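Projects > Domen > Household Chores > Tidy-Up Set > README

# Domen Tidy-Up Set: foam blocks and baskets

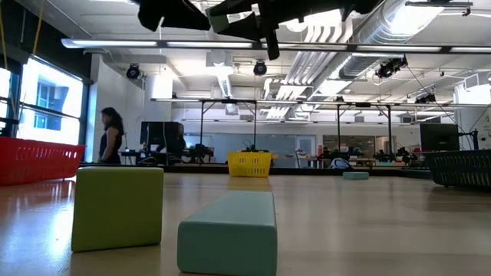 *Foam blocks and plastic baskets on the tabletop, gripper overhead.*

Hello, and thanks for stopping by! If you came because you want to know whether a machine can put the toys away yet, the short version is "sometimes, slowly, and you'll want to stay in the room." The long version is the rest of this file, and I'm afraid I do go on a bit.

## What's in it

The set has 1011 recorded tries at one chore: pick up a foam block from a table and put it into a basket. Each try is its own folder, with the camera frames, the arm positions, the gripper opening and a plain text note on how it went. I wrote most of those notes myself, usually in the late afternoon, and you'll be able to tell (there's one that only says "no").

We chose blocks and baskets since that's the part of housework nearly everybody recognizes. Something is on the table and it belongs in a bin. My sister has a four-year-old who can do this beautifully when he feels like it, and our arm is in much the same position, except that it always feels like it.

The tries are split into 4 task types:

- **any-any**: put any block in any basket
- **named basket**: put a block in the basket asked for, by color
- **named block**: pick the block asked for, with others left on the table
- **clear all**: keep going until the tabletop has no blocks left on it

## How it did

Out of 1011 tries, 385 are marked as failed. That counts everything, including the early weeks when the grip force was set far too low and the blocks just slid out. Please don't quote that number as if it were today's success rate. I left the early ones in because they're the most useful part if you are training something to notice its own mistakes.

Foam is kinder than most household things. It squashes a little and forgives a crooked grasp. What it doesn't forgive is a grasp near the end of a long block, which makes the far end swing down and catch on the basket rim. Small flat pieces are the other trouble, as the fingers want to come down on top of them and push.

Shiny tabletops deserve their own paragraph! A glossy surface gives you a second, fainter basket underneath the first one, and lights where there are no lights. The Stosus depth filter that we run helps a good deal, but it rounds off the edges of anything small. Ferreira, our older block finder, skips the depth altogether and does better on small pieces and worse on everything else. Outputs from both are included so you can argue with us.

## So, can it do chores?

Not in the way a tired parent means it. It can do this one, on a table, with light things, when no one moves the baskets halfway through. A clear-all run that a person would finish without putting down their coffee can take the arm several minutes, and the last block always seems to take the longest. I still think it's lovely to watch. For shop-floor sorting, where the bins stay put and the parts look alike, I'd be more hopeful.

## Known problems

- 21 folders have a gap in the arm positions. They're listed in `gaps.txt`.
- Color names were typed by hand, so you'll find "teal," "mint" and "green" used rather freely. Check the frames before trusting the label.
- Daylight changes over a session. The December recordings are the dimmest.
- "clear all" notes don't always say which block was last. Sorry.

## Using it

Free for research and teaching. Start with `sample/` before pulling down the whole thing, and read `notes_first.txt`, which explains the folder names. If you find a bad label, write to me and I'll fix it in the next version.

Azucena Camacho, Lerkwood

## Comments

**pdw_88:** Thanks for keeping the failures in. Is the grip force saved per try, or only per session?

**Azucena Camacho:** Per session for the early ones, per try after that. The switch is marked in notes_first.txt!

**marlo:** My kitchen would like a version with wet spoons please

**tinbench:** Ferreira output won't load for the named block folders, path has a space in it

Contact: Azucena Camacho, Domen project | © Lerkwood | Back to top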